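Huka wrist camera kit - simulated and real, one price

Hi, I'm Vivek Bansal, and this is the page for the Huka, the wrist camera kit I make for people who collect arm demonstrations. If you bought one of my older Sachdeva mounts, you'll know the bracket already. The camera is new, and so is everything that comes with it on the software side.

I built the first Huka for myself. I was recording tabletop tasks with a two-finger gripper - sorting, packing trays, small fiddly pieces - and my policies kept losing the object in the last bit of the reach. A regular lens on the wrist saw plenty of table and then, right when it mattered, hardly anything but fingers. So I went very wide. With the fisheye you keep the fingertips, the far side of the table and a good chunk of the room all at once, and you don't have to move the camera when you change tasks (I still have marks on my old bench from all the tripods I moved).

What you get in the box:

The camera, with the lens already focused and locked
The bracket and 4 mounting screws
A cable 80 inches long, enough to run down most benchtop arms with slack at the elbow
A printed calibration card
A download code for the simulated version

About that last one, because I get more email on it than on the hardware! The sim camera uses the same lens model as the real one, including the black corners. You can script the arm or drive it by hand, record as many episodes as you like, and mix them with your real demos in the same folder layout. The starter set is 1460 episodes on a plain tan tabletop, most of them with small stuff: dominoes, blocks, little cubes, a compartment tray toward the back. Arm shadows are on by default, and I'd leave them on. My first sim sets had flat lighting and the policy got very confused once it met a real lamp.
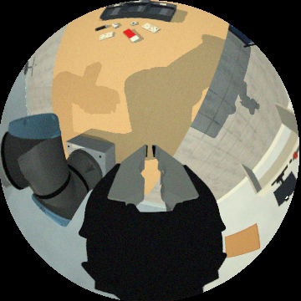
You can swap in your own objects too, as long as they're ordinary mesh files. Keep them small and a bit scattered, and change the layout between episodes. I like to start the arm well back from the objects so the whole approach gets recorded, shadows and all.

Does it fit your arm? The bracket fits the Trurngate and Jeltbridge wrists straight away. For anything else, send me a drawing of your flange and I'll tell you if the adapter plate will do it. The whole thing took me around 51 minutes to mount and calibrate the first time, and I was drinking coffee.

I pack orders myself in the mornings. The next batch ships in March, and spare cables and calibration cards are on the parts page.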